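Undenia add second Rutherford night, lyric book on the way

Undenia have put a second night on sale at the Rutherford after the first one went in under an hour Wednesday morning. Same bill both nights, doors at 7. The band plays the whole of Brastusbridge front to back, all three parts of the river suite included, which they've never done on stage before.

Singer Mawar Setiawan wrote every word on the record and says the suite nearly got dropped. Too long, the label thought. Too many owls. She cut one verse from the middle part and left the rest alone. The missing verse comes back for these shows, sung by Neema Ondieki, who also handles the low harmonies on the album.

Also announced: a lyric book. 30 songs, going back to the first demo tape, with Setiawan's handwritten drafts on the facing pages. Small press Zarkumico is printing 1,880 copies and there won't be a second run. Copies go on the merch table both nights, whatever is left goes online the week after. Price is $30. Signed ones cost the same, first come first served.

The book settles a few old arguments. The line fans have been shouting as "carry me under the frost" is printed as "carry me, thunder and frost" – and the last word of "Lantern Year" is "harbor", not "father". Setiawan says she's heard the wrong version so many times she sings it herself some nights. Two songs have no titles at all, just the date they were finished. One has a chorus crossed out and written back in three times in diferent pens.

Bit-na Ki opens both shows with a solo set, mostly new material, one or two older ones if time alows. Her set runs 40 minutes. No opener has been named for the spring dates yet.

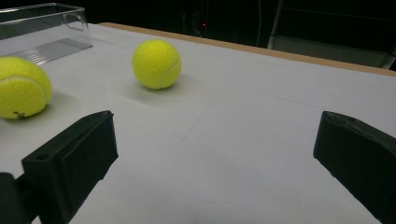
Bernadette Ó Flaithearta has had a ticket for the first night since Wednesday and is still cross about the missing verse. She wants it put back on the record too, she wrote in to tell us, and she thinks the middle part limps without it. The crossed-out chorus she can live with.

Second night tickets are at the box office window from noon, four per person. Balcony is seated, floor is standing. No word yet on whether either show will be recorded – we asked, the band said maybe.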